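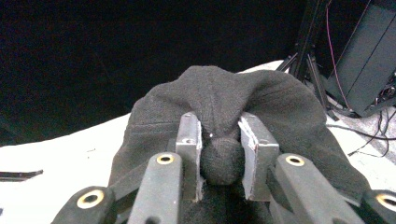 Nour Abu Hammour says teaching a robot by hand made her notice her own fingers for the first time. She had folded clothes all her life and couldn't have told you which finger moved first. We hear that a lot at Clirnuleck, usually by the end of somebody's first shift, and it's a big part of why we love the work!

About us

Clirnuleck is a small company that records people doing everyday jobs with hand-held grippers, so that robots can learn the same jobs from the recordings. We began with remote control, steering an arm from across the room with a pair of levers, and we still do some of that for heavier items. But for cloth, nothing we've tried comes close to holding the gripper yourself – you feel the tug of a sleeve or a hem and you adjust without thinking.

Clothing is our favourite subject. Knits stretch, slump and fold back over themselves, and they never land the same way twice. A person sorts that out in a second or two. Getting that know-how across to a machine is slow, fiddly and (we think) tremendously good fun.

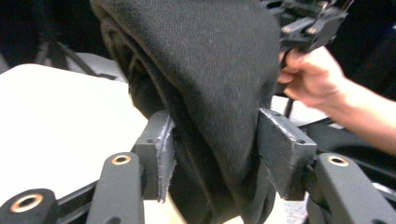
Two grippers on one piece of black knit.

Our knitwear set, Stativine, now holds 1,560 demonstrations, and 1,524 of them have passed review. The other 36 are kept too, labelled with what went wrong, and our partners at Flanance ask for those nearly as often as the good ones.

Analyn Rivera runs the demonstration floor and trains every new operator. You'll start with one gripper and a tea towel, then move up to hats and jumpers, and two-handed work comes after that. Please don't worry if you've never touched a robot. Some of our best operators came from dry cleaning and alterations.

We work in teams of 4, with plenty of breaks for tired wrists. New operators join us each July, and visitors are welcome all year if they write ahead to the Dabbas Street office.

Page updated November 20, 2024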